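Proyecto Purano: informe de avance para Druditz
Entidad ejecutora: Flosix
Fecha de entrega: 2021-05-20

Este informe recoge el trabajo realizado desde la entrega anterior y sigue el orden de apartados que pide el convenio. El detalle de gastos va en la hoja de cálculo adjunta y aquí solo se comentan las partidas que se han movido.

Purano sigue siendo una prueba de modelo de negocio: ofrecer por suscripción mensual a pequeños comercios y talleres los mismos equipos que Flosix vendía hasta ahora, con mantenimiento y sustitución incluidos. La pregunta que nos puso Druditz al conceder la ayuda era si ese servicio puede sostenerse sin subvención en una cartera de clientes pequeños, con poca liquidez y contratos cortos. Todavía no tenemos una respuesta completa. Sí tenemos datos suficientes para descartar una de las tarifas y para proponer un cambio en el contrato.

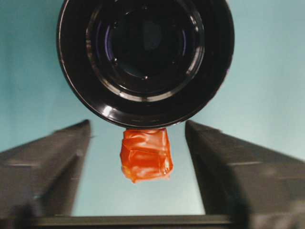

Estado general

El proyecto avanza dentro del calendario en lo comercial y con retraso en lo administrativo. La captación de clientes se ha cerrado, los contratos están firmados y el cobro mensual funciona por domiciliación. Lo que va por detrás es la conciliación entre el sistema de facturación y el registro de equipos, que hoy se sigue haciendo a mano al final de cada mes.

Al cierre del periodo hay 351 contratos activos. La mayoría son comercios de barrio que ya habían comprado algo a Flosix en el pasado, y eso conviene tenerlo presente al leer los datos de permanencia: son clientes que nos conocían y que ya tenían una relación de confianza con nuestro servicio técnico. Un comercio que llegue sin esa historia puede comportarse de otra manera. Para la segunda fase proponemos reservar una parte de las altas a clientes nuevos, de modo que se puedan comparar.

Se han registrado 11 bajas. En todas se hizo una llamada de salida con el mismo cuestionario. El motivo más repetido fue el cierre o la reducción de actividad del propio negocio. Después aparece el precio, y casi siempre en la misma forma: el cliente había sumado las cuotas y las comparaba con lo que le habría costado comprar. En ninguna llamada se mencionó la atención técnica como causa principal.

Tarifas

La prueba arrancó con dos tarifas. La primera es una cuota fija, igual todos los meses, que cubre equipo, mantenimiento y sustitución. La segunda combina una cuota base más baja con un cargo variable según el uso declarado por el cliente.

La cuota fija se entiende bien, se factura sin incidencias y genera pocas consultas. Su inconveniente es el margen, que en los clientes de uso intensivo queda por debajo de lo previsto en la solicitud. Hemos revisado el cálculo y el error estaba en nuestro supuesto inicial sobre la duración de las piezas de desgaste, que tomamos de los datos de venta. Un equipo vendido se repara cuando el dueño decide pagar la reparación; un equipo en suscripción se repara cuando el cliente avisa, y avisa antes.

La tarifa variable ha dado peor resultado. Depende de que el cliente comunique su uso cada mes y muchos lo hacen tarde o no lo hacen. El equipo administrativo dedica a perseguir esas declaraciones más tiempo del que justifica el ingreso adicional. Además, en las llamadas de seguimiento varios clientes dijeron que preferían pagar algo más y saber la cifra de antemano. Proponemos retirarla para las altas nuevas y ofrecer a quienes ya la tienen el paso a la cuota fija, sin penalización y conservando la antigüedad.

Con una sola tarifa habrá que subir ligeramente la cuota de los equipos de uso intensivo. La simulación está en la segunda pestaña de la hoja adjunta. Pedimos a Druditz que la revise antes de que la apliquemos, ya que el convenio fija un límite a las variaciones de precio durante la prueba.
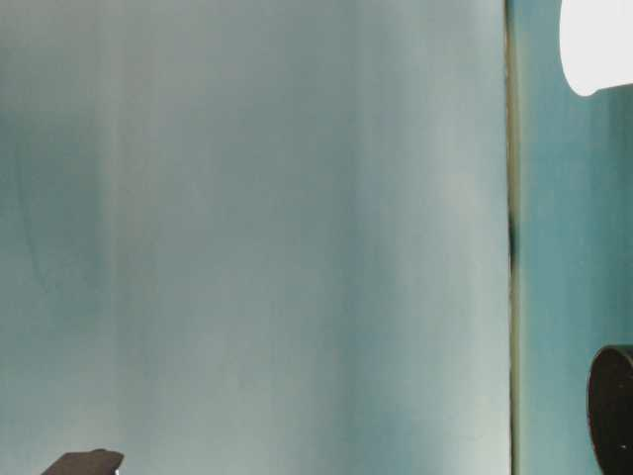 Registro de equipos y herramienta Ojo

Ojo es el registro interno donde se anota cada equipo, el cliente que lo tiene, su estado y las intervenciones del servicio técnico. Se empezó a usar con el primer contrato y hoy recoge toda la flota en suscripción.

La parte de técnicos está terminada. Pueden abrir una incidencia desde el teléfono, adjuntar notas y cerrar el aviso en el local del cliente. El uso es regular y las fichas llegan completas, salvo el campo de causa, que se rellena con «otros» con demasiada frecuencia. Hemos acortado la lista de opciones y en las últimas semanas ha mejorado.

La conexión con facturación es la parte retrasada. El proveedor del programa contable cambió de versión a mitad del desarrollo y hubo que rehacer la exportación. Mientras tanto, una persona cruza los dos listados cada fin de mes. Funciona, pero no es viable con una cartera mayor — y es la razón por la que no queremos abrir altas en la segunda zona antes de tenerlo resuelto. La previsión es entregar la conexión en julio.

También queda pendiente el historial de equipos reacondicionados. Cuando un equipo vuelve de una baja se revisa y se asigna a otro cliente, y en este momento Ojo lo trata como si fuera nuevo. Para calcular la vida útil real necesitamos que conserve el historial anterior. El cambio es pequeño y se hará junto con la conexión contable.

Impagos y liquidez

Los recibos devueltos han sido menos de los previstos en la solicitud. La mayor parte se cobra en el segundo intento, sin gestión adicional. Para el resto se ofrece un aplazamiento de una cuota por contrato y año, que se creó durante el periodo y no figuraba en el plan original. Se comunicó a Druditz por correo y queda recogido aquí a petición suya.

El punto delicado sigue siendo la tesorería. En una venta el ingreso entra de una vez; en la suscripción Flosix compra el equipo al principio y lo recupera a lo largo del contrato. La ayuda cubre ese desfase en la prueba. Fuera de ella haría falta financiación externa, y hemos iniciado conversaciones con entidades que aceptarían los contratos como garantía. Piden un historial de cobros más largo que el que tenemos.
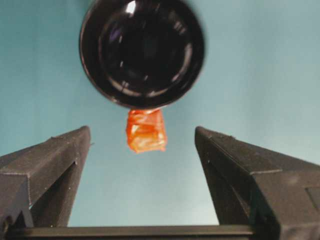

Gasto y desviaciones

El gasto total se mantiene dentro de lo aprobado. Las desviaciones entre partidas son estas:

Equipos: por debajo de lo previsto, por la reutilización de unidades devueltas.
Piezas y mantenimiento: por encima, por lo explicado en el apartado de tarifas.
Desarrollo de Ojo: por encima, por la nueva exportación contable.
Desplazamientos: por debajo. Buena parte del seguimiento se ha hecho por teléfono.
Captación: cerrada, con un pequeño remanente.

Solicitamos traspasar el remanente de captación y parte del ahorro en equipos a la partida de piezas y mantenimiento. El traspaso no modifica el importe total concedido.

Riesgos para el siguiente periodo

El primero es el plazo de la conexión contable. Si se retrasa, seguiremos con el cruce manual y aplazaremos la segunda zona. El segundo es la renovación: una parte importante de los contratos vence en un intervalo corto y no sabemos cuántos clientes querrán seguir, devolver el equipo o comprarlo. Esta última opción no estaba en el contrato y la han pedido bastantes clientes. Estamos redactando una cláusula de compra al vencimiento, con un precio ligado a la antigüedad del equipo, que enviaremos para su visto bueno.

Decisiones que pedimos a Druditz

Retirada de la tarifa variable para las altas nuevas.
Revisión de la simulación de cuota para equipos de uso intensivo.
Traspaso entre partidas según la hoja adjunta.
Conformidad con reservar parte de las altas de la segunda fase a clientes sin relación previa con Flosix.

La cláusula de compra se enviará por separado, en cuanto la haya revisado nuestra asesoría jurídica.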